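Visit report: teleoperation and hand-guided teaching at the Tinside lab

Date of visit: 2018-09-26
Present: Karla Varela (host), Nadiia Sydorenko (simulation), two of us from the Flodine handling group

Purpose

We went to see how Tinside records human demonstrations for its arms, and whether the method could be used on our small-parts bench. We had three hours on site. The morning was spent on the physical cell and the rest on the simulated one. This report follows the same order. Costs were not discussed in any detail and are left out.

The physical cell

Tinside has one single-arm cell given over to teaching by hand. The operator puts the arm into a free mode with a foot switch, takes hold of it above the wrist and moves it through the task. Joint angles are logged at 100 Hz. The gripper is opened and closed with a thumb button clamped to the last link, and the button state goes into the same log.

Varela ran the standard exercise for us, a peg taken from a rack and put into a block. She did it four times. The arm then replayed the last recording without anyone touching it. The peg went in on the first replay. On the second she had moved the block by the width of a finger and the peg came down on the edge, which was the result she wanted us to see. A single recording played back is only a fixed path. To cope with a block that moves, the lab trains a policy on many recordings with the block in different places, and for the peg task the set stands at 136.

Points noted while trying it ourselves:

The arm feels heavier than expected near full reach. Gravity compensation is on, but friction in the shoulder joint is not fully cancelled, and slow movements come out in small jerks.

The operator's own arm and sleeve get between the overhead camera and the work. Tinside discards any recording where the block is hidden during the last part of the approach. Varela put the loss at some 30 per cent for new operators. Hers is much lower.

Two arms cannot be guided well by one person. They tried it with two people, one on each arm, and the recordings were poorly timed. This is the main reason the two-arm work has gone over to remote control.

Remote control

The remote station is a desk with two hand controllers, two screens and a pedal. The software is called Himero and was written in house. Each controller drives one arm. Movement is relative: the arm follows only while the grip switch is held, so the operator can let go, bring the hand back to a comfortable position and carry on. A trigger sets the gripper opening in proportion to how far it is pressed.

Himero sends the same commands whether the far end is a real pair of arms or a simulated pair. Most of the training of operators is done on the simulated pair, and Sydorenko looks after that side. She asked us to spend our time there before touching anything real, and having dropped the first object I picked up, I agree with the policy.

The delay from hand to arm was noticeable on the real pair and not on the simulated one. We asked for a figure and were told it depends on the video link, which is being replaced in November. Operators adapt by moving in short steps. This shows in the data as pauses, and the pauses are trimmed before training if they last longer than 300 ms. I would want to see the effect of that trimming on tasks where waiting is part of the work, such as letting a hanging part settle.

The simulated bench

The starting layout is simple. A ball and a small can are set on a table between the two arms, and the instruction to the operator is a line of text at the top of the second screen. In the version we used, the can had to be lifted with one arm and the ball with the other, then both put down again. Sydorenko resets the layout from her own keyboard and can move either object before the next attempt.

Both of us found depth hard to judge on a flat screen. The shadows help more than the second viewpoint does. When the shadow of a gripper meets the object, the fingers are close to being placed, and after a few tries one stops looking at the fingers and watches the shadow instead. Sydorenko said new operators all come to this by themselves. She has tried turning shadows off and the number of failed grasps went up, so they stay on. There is a fair question about what this teaches. The operator is using a cue that depends on one lamp position, and the real room has several lamps. Her answer was that the policy is trained on the recorded arm states and object positions, with no images, so the cue only shapes how the human moves. I accept that for now. It would not hold if they moved to camera input.

The ball is the harder of the two objects. It rolls if one finger touches it first, and with the fingers wide open it is easy to do that. The can gives more warning, as it tips before it slides.

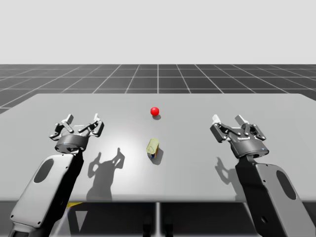 Recording and sorting

Each attempt is saved when the operator presses the pedal and closed when it is pressed again. The operator then marks it as kept or rejected. A second person reviews the kept ones at double speed. Grounds for rejection are written on a sheet by the desk: object pushed instead of gripped, arms touching, regrasp in mid-air, pedal pressed late. The last of these is the most common fault and could be removed in software.

Files are named by task, operator and attempt. The operator field matters, because Tinside found that mixing operators with very different habits gave worse results than using fewer recordings from one person. The group at Mendoza, who share the task definitions, reported the opposite — their operators all had the same training, which may explain it. Neither side has published.

What could be used at Flodine

Hand guiding would suit our bench for single-arm insertion work, provided the camera is moved to the side opposite the operator. We already have a free mode on the arm and would need only the button and the logging.

Remote control of two arms is further off. The controllers are cheap enough, but the review step needs a second person for much of the day and we do not have one. I suggest we ask for a copy of the simulated bench first and let two of our own people practise on it. Varela is willing in principle. The licence for the arm models has to be checked at her end.

Outstanding questions sent to Tinside after the visit: the joint friction settings used in free mode, the rejection rate by operator for the two-arm task, and whether Himero can log the pedal separately from the attempt marker.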